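Notas do armazém: o orçamento de dezembro e as suas surpresas

Chegou a altura do ano em que toda a gente descobre que precisa de alguma coisa até dezembro. A folha de pedidos de equipamento tem neste momento 372 linhas, das quais uma boa parte diz apenas "cabo". Peço aos autores que voltem lá e acrescentem pelo menos o comprimento.

O pedido que ocupou mais tempo foi o das garras. A proposta da Zukex inclui 2 pares de dedos estreitos, com as peças de desgaste à parte, como quem vende sapatos e cobra as solas. A Surnlow faz um preço mais simpático e um prazo de entrega de nove semanas, que no dialeto da casa significa primavera. A Flurina Thaler pôs as duas propostas lado a lado, somou portes, suportes e parafusos que ninguém tinha pedido, e chegou a 3311 euros para a Zukex. A Surnlow ficava abaixo até alguém reparar que o adaptador para o punho vinha em nota de rodapé.

Vamos com a Zukex. O dinheiro sai da rubrica de manutenção, que este ano teve a delicadeza de não se avariar por inteiro. Quem tiver objeções pode apresentá-las à Flurina, de preferência depois do almoço.

Objetos de teste

O fornecedor do costume, a Kundport, continua a propor-nos o conjunto de cubos e cilindros calibrados, a um preço que faz pensar em joalharia. Voltámos a recusar. Para pegar em coisas moles, a nossa coleção serve perfeitamente e cabe na rubrica "diversos", onde já moram as pilhas e o café. Os peluches ficam na lista de consumíveis, com uma linha para cada um, e o frasco de ketchup Heinz entra como "objeto deformável, vermelho". A contabilidade aceitou a designação sem perguntas, e eu também não as fiz.

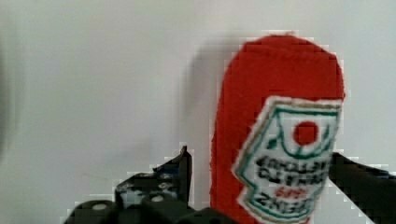
Licenças de software

A licença do Cheng renova-se sozinha em dezembro, com a pontualidade que gostaríamos de ver nas entregas. Há nove lugares pagos. Se não abre o programa desde o verão, diga, e passamos o seu a quem anda a pedir emprestada a palavra-passe do vizinho.

Os pedidos fecham às 17h do último dia útil do mês. Às 17h01 passam para o orçamento seguinte, incluindo os cabos.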